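Wrist View: Two Grippers, Two Controllers and a Pile of Laundry

Posted May 20, 2021
Filed under: Grippers, Bench tests, Soft stuff

We finally got the Istex gripper and the Csizmadia gripper onto the same kind of arm, and I have been grinning about it ever since. Rigid parts are fun, but cloth is where you really learn what a pair of fingers can do. A block sits there and waits for you. A sock folds up, slides, hides its own edges and then hangs off one fingertip by a thread (I love it, I really do).

The plan was simple. Same arm, same wrist camera, same bin of clothes, swap the gripper, swap the controller, go again. For the controllers we used Nindutow, which I've had on my bench since October, and Zekport, which was new to me and which I had been wanting to get my hands on for ages. Nindutow is the smooth one. It eases into every motion and you can almost forget it's there. Zekport is quick! Touch the input and the arm is already on its way, which is a thrill right up until you overshoot the bin.

All the pictures on this page come from the wrist camera. I like this view better than anything shot from a tripod, and it's also the one the software gets to work with, so if something is hard to make out here then the software is having the same trouble. 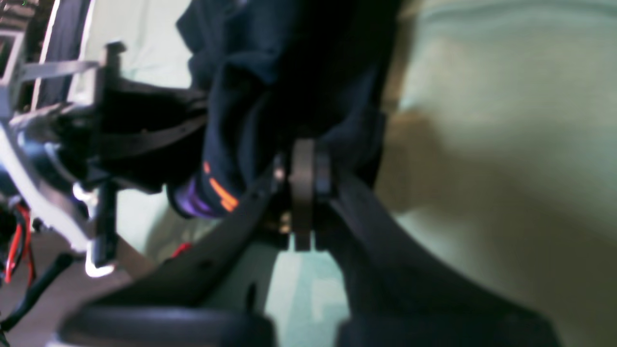
Dark navy cloth in the gripper. Look for the orange marks and the purple band along the bottom edge.

Dark fabric against black hardware is a great stress test for a camera. The folds all want to melt into each other, and the brighter bits of print end up doing most of the work when you try to figure out which way up the thing is. I've started picking clothes for the bin with this in mind: a few plain dark ones, a few with stripes or a colored cuff, and one awful fuzzy thing that sheds on everything.

A few notes on the fingers while we're on the subject of cloth. The Istex pads are soft and wide, and they're wonderfully forgiving. You can come in at a lousy angle and still get a pinch. The Csizmadia pads are narrower and stiffer, so you need to aim, but when you do hit the spot you get one layer of fabric instead of three. For folding I'd take the Csizmadia. For clearing a bin in a hurry, Istex, no contest.

Cable routing deserves a mention too. Every gripper swap means the wiring has to find a new way past the wrist, and I would happily pay extra for a connector that clicks in without a fight. Zip ties are still the most used item in my toolbox.
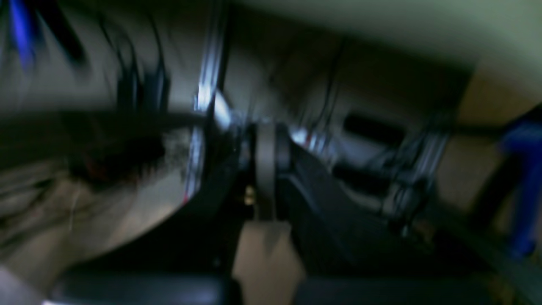 Wrist camera in a hard blur, with the bright metal rail streaking down near the middle.

I kept the blurry ones on purpose and I'm glad I did. When you compare cameras, everybody shows you the crisp stills, and then you bolt the thing to a wrist and swing it and half the picture turns to soup. A shorter exposure helps a lot, but then you need more light, and more light brings glare off every shiny bracket in the place. We went back and forth on this for most of an afternoon. My current favorite setting is a bit too dark for people and just fine for the software.

The full set is 36 clips, and there are over 3,000 stills pulled from them, so picking what to put on a page was tough. If you're doing your own gripper comparison I'd suggest saving the lot, boring stretches included. Some of my best finds came from clips I had already marked to delete, like a slow little creep in the Istex pads that only shows up when they hold something heavy for a while.

Next up is towels! They're big, they're floppy, and they drag on the table no matter how high you lift. I also want to try Zekport again with the speed turned way down, and to give the Csizmadia fingers a strip of rubber at the tips to see if they get a little less picky about the angle. More pictures when that's done.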